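Flosura Card Sorting Organizer – Frequently Asked Questions

What is the organizer made of?
Brown corrugated cardboard. The pieces slot together, so there is no glue or tape in the kit. A vertical divider runs up the middle and the shelves cross it, which gives you two columns of open compartments.

Do the shelves have to tilt?
They should sit at a slight angle. If they come out level, you have probably put the divider in upside down. Pull it out, turn it over and try again.

How many cards does it hold?
Up to 1,000 unsleeved cards across all the compartments. Sleeved cards take more room – plan on 80 to a compartment and stop there, or the shelf above will start to bow.

Where should I set it up?
On a flat table with space on both sides, one for the unsorted pile and one for whatever you use to look cards up. Move power cords out of the way before you start stacking.
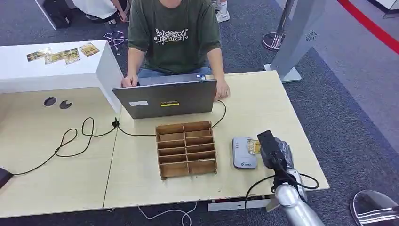 Leave the compartments empty until the organizer is where you want it. It is light, and a full one is hard to move without spilling a row or two.

Can I label the compartments?
Yes. Pencil or removable stickers work best. Marker soaks in and can't be changed later.

What if a piece is bent or missing?
Write to Marilou Dela Peña at the Flosura parts desk and tell her which piece you need. Replacements ship within 4 business days. Shelves bent in shipping are replaced free.

Can it get wet?
No. Wipe off dust with a dry cloth and store it flat, away from damp walls.

Last updated Jan 7, 2023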